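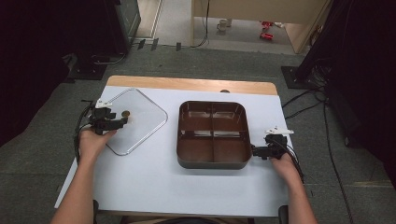
Sunday, by Nicanor Alarcón

Left gripper first, as it's the one that's been sulking. The jaws have been closing a touch late since Thursday's cable swap, and I wanted it sorted before the next batch of box-and-lid runs on the Ledesma table. I took the jaws off, cleaned the slides with a dry brush (so much fluff! the white sheet must be shedding) and put them back with the short screws. The long ones bottom out before they clamp – I've labelled the bag now. Then on to the lid and the four-compartment brown tray, both hands on the grippers. The right one held the tray by its outer wall and felt fine. The clear lid is still the nasty one, because you can see the sheet straight through it and the tracking doesn't love that.

Settings as I left them: jaw preload on 3, both sides. It was on 2 on the left and I have no idea who changed it, might well have been me. Zero offset on the left encoder now reads 1473, so please don't re-zero without writing the new number in here. I did 54 open-and-close cycles afterwards and the lag didn't come back, which cheered me up no end, though I'd like to see it behave after a full morning before I believe it.

Cables next. The left lead wants to sit along the side of the hand. If you let it drift underneath it tugs at the wrist, and I think that's what was loosening the plug in the first place. I've added a second tie at the Ramotetti connector, not too tight. The right one has plenty of slack and I left it alone.

Still to do:
- order jaw pads from Trutholm (the left pair are wearing on the inside edge)
- ask Tolent whether the new firmware touches the encoder offset
- fresh sheet for the table, taped at the corners this time
- check the left plug again before the first run

Whoever's on next, the 2 mm hex key is back in the drawer. Please can it stay there!

4 comments · 2 shares

This site uses cookies to remember your settings. Accept | Manage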